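Sorting a mixed lot of small solenoids, worth it or not?
Started by kulsoom_k, August 5, 2018

kulsoom_k wrote:
Hi all! I've been clearing out my parts shelf before the pinball meetup in September and finally got to the solenoids. They came in a mixed lot from Kiltadia ages ago, and I've been dumping them out a handful at a time on something orange so I can see the black leads properly. Some have the blue label, some are bare steel, and I can't decide if I should split them by label or by plunger. The springs make me think plunger.

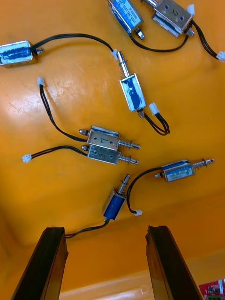
Blue label and bare steel ones, all push-pull

How would you do it?

jjatoi wrote:
By resistance! Labels mean nothing in a mixed lot. Put a meter across every one, write the ohms on masking tape, done. I see one of the silver ones already has what looks like a 2 on it by hand, so somebody had a system once.

seidu600 wrote:
Disagree with Jawad, sorry. I'd go by plunger first, because that's what decides if it fits your bracket. You can meter them later when you need one. And please coil those leads, they'll be one big knot by September.

kulsoom_k wrote:
Ha, the leads are next. I've started on the wire too, which goes in the orange bins with a steel tray next to them for whatever I'm working on. Twisted pairs stay in the top bin for now.
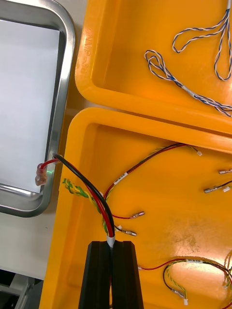 Wire sorting, blue and white pairs in the upper bin

jessie_c wrote:
Love a steel tray, nothing disappears on it. Is that red one with the crimp on the end going to be reused? I always snip old crimps off and start fresh.

jjatoi wrote:
Waste of good wire, Jessie. Tug it, and if it holds, leave it.

jessie_c wrote:
I tugged one for three years and then it let go inside a cabinet with four screws I could barely reach. Snip!

kulsoom_k wrote:
I'll probably leave the crimps and regret it. Going with plunger first, then the meter when I get a quiet evening. Does anyone have spare small bags? The ones I got from Isutel split if you look at them.

seidu600 wrote:
I've got a stack, will bring them to the meetup.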